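4.2 Living with the Novum kit

We bought the Novum handheld gripper kit from Pumen in January and I've been pretty happy with it! Setup took 3 of us one afternoon, and we got 913 usable demos out of it - some 74 more had to go because tracking dropped out. Thin, flat things were the hard part, so brochures on a tabletop got a lot of our time (see Figure 3).

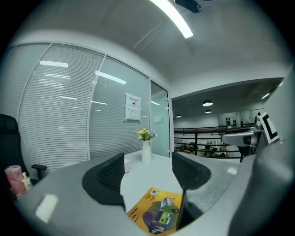

Figure 3. Tabletop work with the kit.

The ribbed pads grip well, but I'd still love a thinner fingertip as an add-on.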